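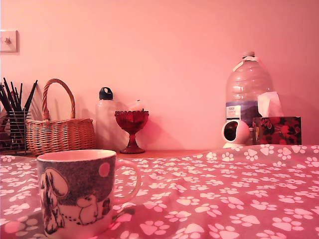 Mug and paw print blanket, shelf items behind.

Household items cell, Fundetti bldg, walk-through checklist
Date: November 29, 2023
Checked by: Mỹ Quan, w/ Volkan Başaran

1. E-stop reachable from both seats - OK. Left one sticks a bit, pressed it twice.
2. Arm speed limit set before anyone sits down - OK
3. Floor tape - FAIL. Worn through by the door. Asked for new in June, asking again.
4. Breakables (mug, red glass bowl) - OK for now. No chips found. Glass stays on the hand-pack list, the arm does not get glass. Dušan wants this in writing so here it is.
5. Liquids - see comment. Big jug stays off the blanket, caps on both the jug and the bottle before the arm is powered.
6. Soft goods - OK. Blanket folds can hide a mug handle from the Kamen software, smooth it out first.
7. Pencils and brushes - points up in the mesh holder. Move it back from the elbow side pls.
8. Lighting - pink light on. Fine for the arm, not fine for people. Tươi gets headaches after an hour. Regular lights for all hand work from now on.
9. Guard door switch - OK, tested 2 times
10. Training cards - FAIL. Trí's is expired, he shoud not be clearing jams till its renewed.

Comments
Packers used to do the whole order, now mostly they watch and fix what the arm drops. Less lifting, wrists are better, everybody says so. But more standing still and more reaching in fast when it stops. The reaching is my main worry. Stop button first, then hands.
Count board says 3,571 picks since last check, 34 stops. Nobody wrote down why for most of them. Write it down, one line is enough.
Volkan asks if breaks still follow the old packing schedule. Dont know. Sent to Dušan.

Open: 3, 10, lights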